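Twisted Pair on the Bench: Frequently Asked Questions

These answers cover loose twisted-pair wire as it is handled at the Flasham workshop: cutting, looping, storing and labeling. Structured cabling inside walls is covered on a separate page.

Why are the two wires twisted together?

Each conductor picks up nearly the same interference when the pair is twisted, and the receiving end can subtract it. Twisting also keeps the pair together mechanically, so a single run can be lifted or looped without one wire wandering off.

What do the colors mean?

In our stock, blue and white mark the two sides of one circuit. Which side carries what depends on the job sheet. Write it down before the first cut. Do not assume that a blue and white pair from an older kit follows the current sheet.

How much should I untwist at the end?

Only what the terminal needs. For the Postma terminal blocks we allow 20 mm. If more than that has come apart, twist it back by hand in the original direction, or cut the end and start over.

Can I twist my own pair?

Yes. Clamp both wires at one end, hold the other ends in a hand drill, and run it at low speed with light tension. Cut the wires longer than the finished run, as twisting shortens them. Stop before the pair starts to kink on itself. Release the tension slowly and let it relax before removing it from the clamp.

How should a spare length be looped?

Use wide, open loops and let the wire choose its own direction. Forcing a tight coil puts a set in the conductors and opens the twist on the outside of the bend. Two loops are enough for most bench leads. Secure the bundle below the loops with a soft tie, snug enough to hold but not enough to dent the insulation.

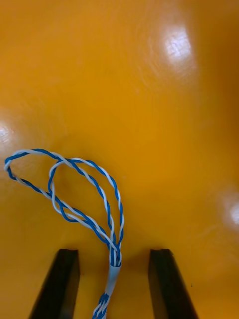 Glória Caldeira writes that she hangs her spare pairs over a wide peg and never loops them, and that they come off straighter after a month than anything she has kept in a drawer. The peg method works well for short leads. Anything over 2 m tends to tangle with its neighbors and should be looped.

Does a glossy work surface matter?

It matters for inspection. A polished top throws glare back from overhead lights, and a nick in white insulation is easy to miss against a bright spot. Move the wire or tilt the lamp. Glossy tops are also slippery, so hold the bundle down while measuring.

How are lengths labeled?

With a paper flag at one end, showing length in centimeters and the job number. A flag reading 76 means 76 cm after twisting. Put nothing on the other end.

When should a pair be thrown out?

When copper shows anywhere except the stripped ends, when the insulation has gone stiff, or when a kink remains after straightening by hand. Scrap goes in the Ronument bin under the bench, which is emptied every January and whenever it is full.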